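# About Zamside

Zamside is a small company that puts homes in order. We work in living rooms, playrooms and children's bedrooms, mostly for families who have more toys than places to put them. We are 14 people today, and we do our work from one office and one practice living room, where new colleagues learn our method before they enter a client's home.

## How we started

The company was founded by Welington Conceição and Rogelio Macapagal. They met at Cavalcanti, a furniture store where Welington sold coffee tables and Rogelio arranged the show rooms. Customers often asked them the same question: how can I keep this table as nice as it looks here? In May they took their first client, a family with three children and 20 boxes of toys in the hallway. The work took two weekends. The family told their neighbors, and the neighbors called us.

## What we believe about a living room

We do not think a living room should look as if no child lives in it. Toys belong there. What we want is that every toy has a home which a four-year-old can reach, and that the table is free again before dinner.

Our practice room is furnished like the homes we visit. There is a coffee table, a wicker basket for the stuffed toys, and a mix of the usual things that collect during one afternoon: a plush animal, a toy truck, the remote control for the television.
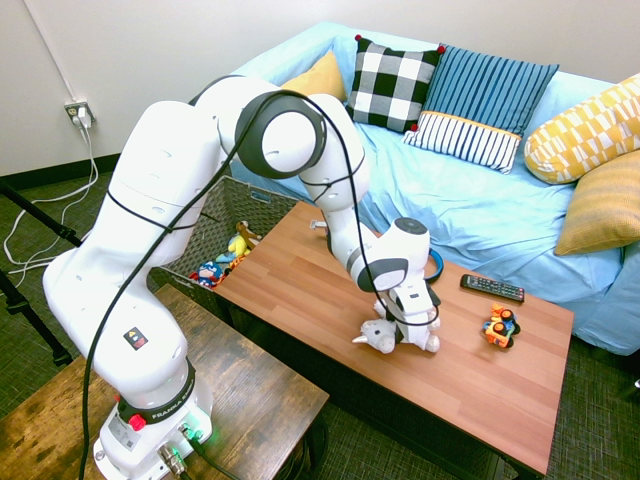

We teach a simple order. Soft toys go first, into the basket, and they can go in any way they like. Vehicles are second. The remote control comes last and always returns to the same spot, so the adults also have a rule to follow -- the children enjoy this part very much.

We prefer open baskets to boxes with a lid. A lid is one more step, and small children skip it. For blocks and very small parts we use the Premo tray, a low tray that we designed ourselves and that fits under most sofas.

## The table itself

Many clients ask us about surfaces, so we included this in our training. A wood-grain top is kind to a busy family, but it still shows dust in the afternoon light, and toy wheels can carry sand from outside. We ask our colleagues to clear the full surface first, also the far side where the cars like to be parked, and only then take the cloth. Wipe along the grain, with little water.

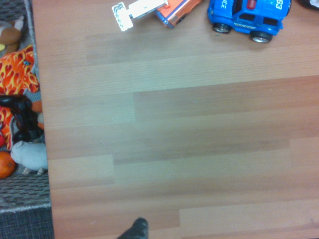 A first visit takes 18 minutes for each square meter of floor in an average room. We know this sounds exact! Rogelio kept a notebook from the beginning, and we still plan our days with his number.

## Working with us

We begin with a talk at your home, and we ask that the children are present. After that you receive a written plan, and you decide which parts we do and which you prefer to do alone. We have now finished 200 rooms, from studio apartments to the family center in Ivham, where we return every season.

We do not throw away anything without your permission. Toys that you want to give away are cleaned, checked for missing parts and packed by us, and you choose where they go.

If you would like to visit the practice room, please write to us one week before. Mornings are best, between nine and noon, and children are welcome to come with you.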